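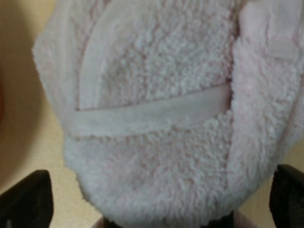
What a small arm costs once it is on the bench

Kolent sorts returned household goods for three online shops. Towels, bathrobes, slippers, kitchen bits and small electrical items come back in mixed parcels, and every piece has to be checked and either resold or written off. Last July the firm set aside money for its first robot arms. We spoke to its operations manager about how the budget was put together and what she would change.

The first figure she took to the directors was wrong, she says. It covered two arms and their grippers and very little else. "I'd priced it like a van. You get the van, you put fuel in it, off you go. I had a line for delivery and a line for training and I thought that was being careful."

The quote she was working from came from Trarker, the supplier Kolent has used for conveyors for years. A second quote, from Flirka, was higher but listed the mounting plates, spare cables, controller and a year of support as separate items. Putting the two side by side showed her what was missing from the cheaper one. Once those items were added, the gap was £1,302.

"That was the whole difference. I'd been telling people one was far cheaper than the other."

She went with Flirka in the end, mainly on delivery time. Trarker could not promise the arms before the autumn and the returns season starts well ahead of that.

Grippers took up more of the discussion than the arms did. Kolent's staff wanted to know whether a plain two-finger gripper would manage soft goods, and the supplier's answer was that it depended on the goods. So the firm paid for a trial before signing for anything. Staff picked out 100 returned items, heavy on towels and fleece, and asked for each to be lifted and moved.

"Fleece was what I worried about. It's thick and it squashes down, and you can't see from the outside how much you've got hold of. A towel in a heap is the same sort of problem. A box is easy. If we only sold boxes I'd have bought something else."

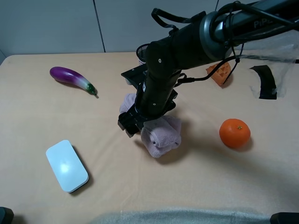

Of those, 46 needed a second try or a person to step in. She took that number to the directors as it stood. It meant the arms could not be counted as replacing a sorting post in the first year, and the savings line in the budget was taken out altogether.

"They didn't like it, but I'd sooner they heard it then. The case we put forward was that it takes some of the lifting off people and we learn how to run one. If it does more than that by next year, fine."

Consumables were the other surprise. She had not planned for finger pads, cable ties, protective sheeting or table coverings. None of these is expensive. Together they now have their own monthly line, and she reviews it every quarter. Cameras were a separate purchase, bought through Vanhove, along with brackets to fix them. The brackets arrived in the wrong size and had to go back.

Floor space had to be paid for as well. Each bench displaced a rack, and the racks went into a rented unit across the yard. The rent is charged to the robot budget, which she thinks is right, although the warehouse side would have been happy to absorb it.

Asked what she would tell another firm of the same size, she mentions the electrician. Kolent booked one late and the first arm stayed in its crate for two weeks.

"Ring the electrician before you order. And ask for the price of the spare gripper while you're still a customer they haven't won yet. I asked afterwards."

A decision on a third arm is due in the spring. She has asked for another paid trial first, using bathrobes, which are now the largest single group of returns. The money for the trial has been agreed. The money for the arm has not.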